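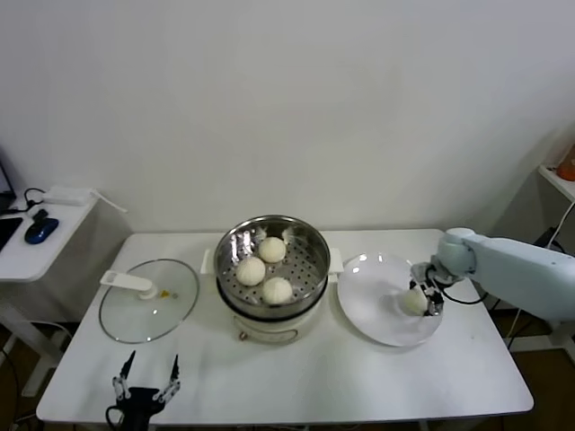

Home Reviews Kitchen Pantry Contact

4 min read

I bought the Feltcombe bread flour in June, a big sack of it, after my brother-in-law wouldn't stop going on about how well it took up water (he was right, and he knows it, so I'll leave it there). I've since baked my way through nearly 2000 grams of the stuff, plus a fair amount that went into pancakes and one very sad pie crust, and I feel ready to say something useful about it!

First, the feel. It's silky, a touch creamier in color than the Grarholm I've used for years, and it drinks. My usual sandwich loaf came out stiff as a boot until I added a couple of extra spoonfuls of milk, and after that it was lovely, with a soft crumb and a crust that stayed thin. Pizza dough was even better. I left it in the fridge overnight and it stretched like a dream.

Where I'd steer you away is anything tender. For buns and dumplings I still reach for a softer flour, as this one fights back and gives you a chew you may not want.

The bag is my one real gripe. The paper tears sideways, every time, and I ended up pouring the lot into an old cookie tin. Jamunholm sells theirs with a fold-over strip, and I do wish Feltcombe would copy it.

Four stars from me, and I've already ordered another sack.

Munther Kassab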